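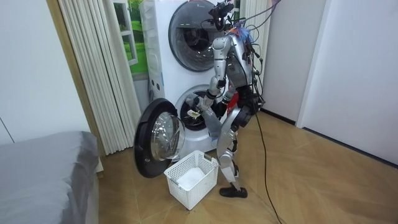
Work since the last report has gone almost entirely into the layer between the grasp planner and the arm controller. At the previous review we agreed to stop adding new household tasks and make one of them dependable, and unloading a front-loading washer was the one chosen. It is an awkward task for software. The opening is round and narrow, the cloth has no fixed shape, and the door, once open, takes up space on the side where the planner would like to put the elbow. With the hand at the rim of the lower drum and the basket on the floor directly under the open door, the shoulder has to come in high and the forearm has to bend down, and most of the plans our old code produced did not allow for that.

This report covers the control, perception and planning packages. Tooling is dealt with at the end. Hardware is reported separately.

Control

The arm controller now runs the torso lean and the arm reach as one motion. Previously the body leaned first, stopped, and then the arm moved, and any error left over from the lean was passed on to the hand. Shota Ogura rewrote this part in the first half of the period. Both are now solved together, with a limit on how far the weight may move forward over the front foot.

A contact mode has been added for the drum rim. When the forearm touches the rim the controller gives way and slides along it. The old behaviour was to treat any contact as a fault and stop. The force limit for this mode is set low at present and we would like to raise it, but only after the logging described below has been in use for longer.

One fault remains open. If the second arm is left where it is when the first arm is withdrawn, the planner sometimes decides that the two forearms will cross and refuses to move. Neither arm is in any danger when this happens. The collision shapes for the forearms are simply too fat. They were drawn generously in the first month of the project and need redoing against the current covers.

Perception

Three problems were listed in the last report: the glass of the door, the inside of the drum, and telling one piece of cloth from another.

The glass is mostly solved. The depth data on the open door was poor because the bowl is transparent and curved, and the planner saw holes where there was a solid object. We no longer try to measure the bowl. The software finds the dark outer ring, fits a circle to it, and adds a fixed dome from a stored model. This gives the planner something safe to avoid. It depends on the ring being visible, and it will need a second model for doors of a different shape.

The drum interior is better but not finished. Perforated steel gives a speckled depth image, and grey cloth against a dark drum gives very little contrast. Xolani Molefe retrained the cloth segmentation on 2304 labelled images, all taken with the lower door open. Results on white items are good. Results on grey items are still the weakest part of the package, and small things such as socks and flannels are missed more often than we would like.

Separating one item from another has not been attempted in this period. At present the hand takes hold of whatever the segmentation marks as nearest and pulls.

Planning

The task planner was moved from a fixed script to a short set of steps that can be repeated or skipped: look, reach, grip, pull, lower, release, look again. Each step reports success or failure with a reason, and the planner picks the next one from that. The change took longer than planned, mainly because the old script had timing values buried in it that other packages had come to rely on.

The pull and lower steps took the most attention. A long garment is still partly inside the drum when the hand is already outside it, so the hand cannot simply swing across to the basket. The path now keeps close behind the door glass and goes down in small stages.

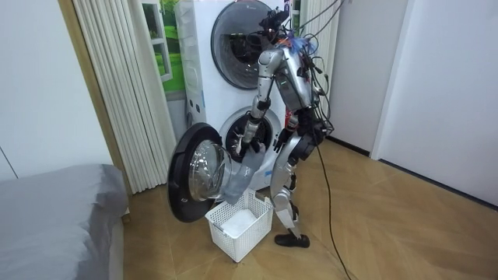
Figure 2. Pull step on the lower drum, grey garment, door fully open.

We ran 103 full unloading trials with the new planner. A trial was counted as complete only if the drum was empty at the end and everything was in the basket, with no help from the operator. By far the most common cause of failure was a small item left at the back of the drum and not seen on the final look. The second was the forearm fault described under Control. The door was not struck hard enough to move it in any trial.

Planning time for a reach into the drum is still too long. The search starts from nothing each time, although successive reaches are nearly the same. Storing and reusing earlier plans is the obvious step and is first on the list for the next period.

Tooling

All trials are now recorded in Mornier, our replay tool, which keeps joint data, camera streams and planner decisions on one timeline. Before this we had three sets of logs with three clocks, and a good part of every Tuesday meeting went on lining them up. Mornier can also feed a recorded trial back into the perception package, so a change to the segmentation can be checked without using the robot.

The regression set holds 32 recorded trials and runs overnight. It has already caught two changes that would have broken the ring fitting.

Changes to the plan

We ask for one change. The work on the upper machine was due to begin in March. We would like to move it back until grey items and small items are handled properly in the lower one, as the same segmentation will be used for both. No extra money is needed.

Next period

Redraw the forearm collision shapes and close the open fault.
Store and reuse reach plans.
Collect and label more images of grey and small items.
Add a second door model to the ring fitting.
Review the contact force limit using the Mornier logs.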